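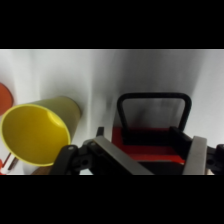 Semeniuk wanted to know why the change to the canteen cups was back before the group at all, when the last minutes had it down as agreed. The chair replied that it had been agreed "in principle" and that nothing had been ordered.

Minutes, Domeo Building Users' Group, November meeting, continued from item 2

Item 3. Cups and tableware

Stefaniia Semeniuk said she had voted for reusable cups in the spring on the strength of a saving of 354 a month, and had since asked three times how that figure was reached. The paper from Tutano gives the total but no working. She doubted it included washing. Facilities said washing was "absorbed". Semeniuk asked by whom, and it was agreed that this was a fair question.

The second floor reported that its trial went well. Asked what "well" meant, the second floor said people had been positive. No record was kept of how many cups came back to the kitchen. The first floor said its own cups tended to end up on desks and stay there, and that it expected the same on a larger scale.

Tutano's offer is for 40 cups per floor, plastic, in a choice of colors. There was a long exchange on color which the chair closed. The minute-taker was asked to note that colored cups do not, by themselves, get returned.

Decision: no order until the working behind the saving has been seen. Facilities to write to Tutano.

Item 4. Heating in the east wing

Carrier Room is still cold before 10 a.m. The contractor, Stultilon, attended twice and on both occasions found the system "within range". Semeniuk asked what the range was. Facilities did not have it to hand. The payroll team has kept its own readings, taken at 9 a.m. by the window, and these were passed around. Facilities pointed out that a window is the coldest place to take a reading. Payroll said it is also where they sit.

Stultilon recommends a new control panel. The group was unsure why a system with nothing wrong with it needs one. No support for the spend at this stage.

Action: Facilities to get the range in writing and ask for a visit before 9 a.m.

Item 5. Bike storage

The survey drew 22 replies. The paper describes this as strong demand. Two members thought it showed that 22 people had answered a survey, and that the form did not ask whether anyone would give up a parking space. Put off to the next meeting, with the question added.

Item 6. Any other business

The lift notice still says "temporary". Facilities will remove the word or fix the lift.

The request for a suggestions box was turned down, the last one having never been opened. Facilities to find the key.

Meeting closed 4:15 p.m.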